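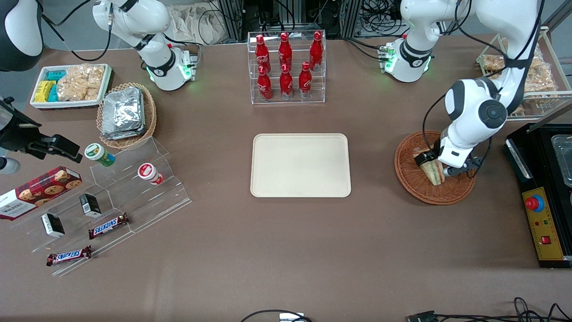
**Do I need to book for the Ollari open day?**
No, just turn up! I run the snack table, and last time we had 37 visitors before lunch, so come early if you hate queues. One arm reaches into the round wicker basket for your sandwich, and you can ask for a Coca-Cola too.

**Can children come?**
Yes please (mine love it). Under-eights need a grown-up with them.

**Can I have a go at driving the arms?**
You can, after the 20-minute talk. Ask Yupin for a slot.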